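Budget for handheld grippers for a clothes folding project – what am I forgetting?

Asked Wednesday, November 7, 2018 in Equipment and Purchasing

We are a small group in Ledville planning to record garment folding in ordinary bedrooms. I need to turn in an equipment list by January. So far I have two handheld two-finger grippers, a camera for each, and a laptop. The Zamlow quote covers the grippers only. Is it worth buying spares up front, or should I wait until something breaks? Most of the work will be shirts, on beds.

3 answers

Answer 1
Buy spares. Shipping always takes longer than they say.

Answer 2 (accepted)
Spare finger strips first, then cables. We ran 34 sessions last winter and went through five sets of strips before anything else needed replacing. Ours cost $272 for the lot, from Barcombe. I would not buy a whole second gripper until you know how many people will be working at once.

Also put these on the list:
Cable clips and a longer cable than you think you need
A hard case
Storage drives – we underestimated this badly

Ask Zamlow if the strips are sold separately. If they only come with a full finger assembly, your parts line will look very different. And try the gripper on a sleeve before you order. Collared shirts were harder for us than towels.

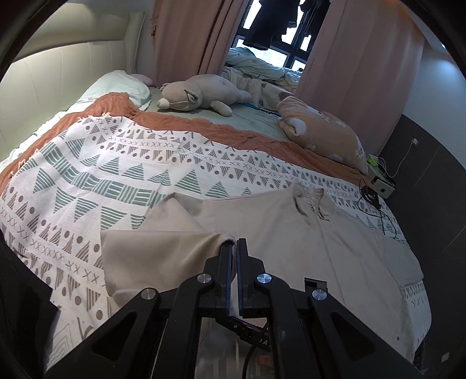

Sleeve folded over on a beige collared garment, gripper fingers nearly closed.

Answer 3
Agree with the above on strips. We got a Ramasamy case and it is fine but heavy. Don't forget sales tax, our first budget left it out and we had to resubmit the whole thing. Can't help on cameras, we already had ours.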